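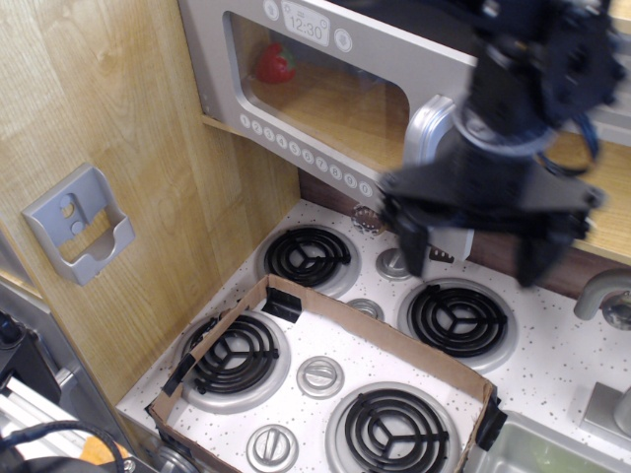

Out to Lunch

I got my first office job in Toledo at the age of 22, and the thing I remember best about it is lunch. I couldn't tell you much about the work (forms, mostly, and a gray binder I was scared of), but I can tell you what was on the counter at the diner across the street, and who sat where, and that the pie was gone if you showed up late. Everybody went. The phones went over to the machine, somebody flipped the sign on the door, and a whole floor of grown adults put on coats and walked out into the weather together like a field trip.

I've been thinking about that diner all winter because I caught myself eating a granola bar over the kitchen sink, standing up, with my laptop open on the counter and a call on mute. It took less time than it takes to brush my teeth. And I thought, wait, was that lunch? Did I just have lunch?

So I decided to take lunch back. A real one, sitting down, every working day for 10 weeks. I also decided to pester everyone I knew about theirs, and that ended up being the fun part, since people who will dodge a question about their salary or their marriage will tell you absolutely everything about a sandwich.

The sad desk salad, and other confessions

My first call was to Imani Blackwood, my old boss and the most organized person I've ever met. I figured she'd have lunch solved. She laughed so hard she had to put the phone down.

"I've bought the same salad at the same place for almost 3 years," she told me when she came back. "I don't like it. I've never liked it. I just don't have to make a decision."

I loved her for that! And I heard some version of it from half the people I talked to. By the middle of the day they've used up whatever part of the brain picks things, and the same beige container is a relief. My cousin eats crackers from the box. A neighbor has a drawer of soup. A dental hygienist I got talking to in a waiting room eats a cold baked potato in her car, like an apple, with salt from a packet, and she looked me dead in the eye while she told me so.

Colin Crabtree, who worked with me at Prestard back when we both had more hair, takes his lunch at 10:45 in the morning. He gets up early, he's hungry, he eats. Then he's stuck at one o'clock watching everybody else unwrap things. "I've had to bring a second lunch," he said. "It's a whole system now. My wife packs the first one and doesn't know about the second one." (She does now, Colin. Sorry.)

What surprised me was how often people apologized. They'd lower their voices. They'd say, well, today was unusual. I got the feeling that most of us are carrying around a picture of the lunch we're supposed to be having, with cloth napkins and maybe a walk afterward, and we feel a little bit caught out every single day.

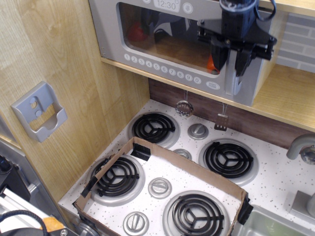
The people who still stop

Then there are the ones who never gave it up. Constanza Gallardo runs a small upholstery shop with her uncle, Ignacio Ojeda, and they close for lunch. Properly close, door locked, lights down in the front. I drove over to see it for myself because I didn't quite believe it.

They eat at the cutting table with the fabric pushed to one end and a clean sheet thrown over the rest. The day I went it was lentils with a fried egg on top, bread, a dish of pickled carrots that made my eyes water, and oranges. Ignacio peels the oranges. He does everyone's, mine included, and he does it in one long strip and sets the strip beside your plate as though you might want it later.

I asked whether they ever lose business by closing, and Constanza shrugged. "A man came and knocked once during the rice," she said. "He wanted a chair done. He knocked and he knocked. So my uncle let him in and gave him rice." The man still comes by. He had his chair done, and then a bench, and then his sister's couch.

They talked about a zipper supplier for a while. They argued about whether a certain green velvet was ugly (it was). There was a stretch where no one spoke, and I felt the old itch to fill it or check my phone, and I sat on my hands, and it went away. I drove home full and sleepy and got more done that afternoon than I had all week, although I'd like to be careful here, because I'm not selling lunch as a productivity trick. I'd still be in favor of it if it made us all slightly worse at our jobs.
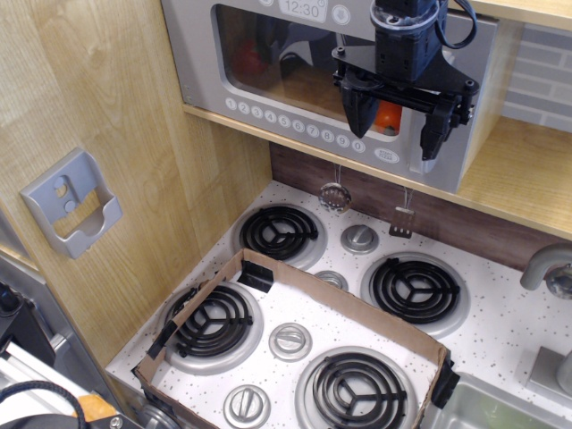 When to eat turned out to be a touchier question than what to eat. I asked everyone for their ideal lunchtime and got answers all over the clock, delivered with real heat. Noon people think one o'clock people are showing off. One o'clock people think noon is for kindergarten. The toy microwave up there, with its neat row of number buttons, has its display at 12:30, and I have to say that's where I landed too, before I ever started asking around. It's late enough to feel earned and early enough that I haven't gotten mean. Matvii Demchenko, who drives a delivery route and has never once in his career eaten at the same time two days running, told me the best hour is whatever hour the parking is good. He keeps a folding stool in the van. In decent weather he sets it up facing a pond behind a tile warehouse, and he has opinions about the geese.

I went along with him one day and sat on an upturned bucket. Matvii brings buckwheat in a wide thermos, with fried onions in a separate jar so they don't go soft, and a spoon he keeps rolled up in a dish towel. I'd brought a turkey sandwich I was pretty proud of until I saw the onions. We each gave up half.

"You know what I miss?" he said. "At my first job, an old guy would yell when it was time. He would just yell 'Soup!' and there was no soup. He only liked to yell it."

I've started doing this at home. The dog comes running every time.

What I learned at my own table

My own project had a rocky start. The first week I made lunches that were far too ambitious and left the kitchen looking like a crime had happened in it. I poached things. I bought a bunch of watercress and then stood there wondering what a person does with watercress. By the fourth day I was so tired of dishes that I ate peanut butter off a knife and called it a rest day.

The second week I calmed down and made rules. Lunch happens on a plate. I sit in a chair that isn't my work chair. The laptop stays shut in the other room, and the phone can come to the table only if it's playing music. Leftovers are allowed, and so is toast, and so is the same thing four days in a row if it's a thing I like.

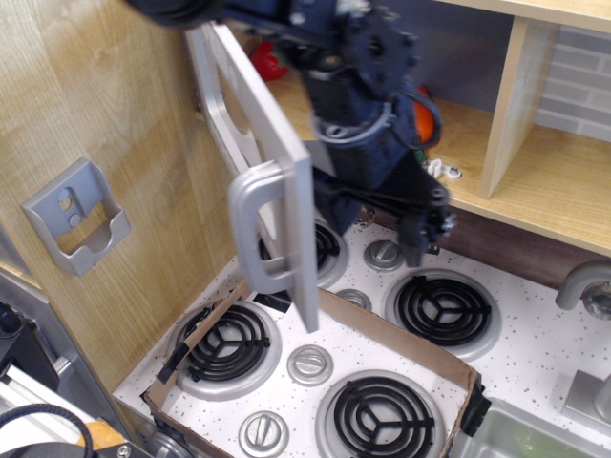 Toast did a lot of heavy lifting after that. Toast with beans and hot sauce, toast with the end of the roast chicken and way too much mustard, toast with sardines when my husband was out of the house. I'd always thought of lunch as a small dinner, and it's so much easier once you think of it as a big snack you've agreed to sit down for. A hot thing, a crunchy thing, and something from a jar. If I had 15 minutes I used all of them, and if I had an hour I got up after half of it and walked to the mailbox the long way.

I missed days. There was a stretch in the sixth week when a deadline ate four lunches in a row, and I was back at the sink with the granola bars, glaring out the window. I told Imani about it and she said she'd been meaning to call me, because she'd gone into the salad place and ordered the meatball sub.

"And?" I said.

"It was terrible," she said, delighted. "I'm getting the chicken tomorrow."

The diner in Toledo is gone, by the way. I looked it up and it's a place that sells phone cases. I called one of the women I used to sit with there, who's retired now and living near her grandkids, and asked what she remembered about those lunches, hoping for some gossip about the old office. She remembered the pie. She was very firm that it was coconut and I was very firm that it was lemon, and we went back and forth on it so long that her soup got cold and she had to go heat it up again.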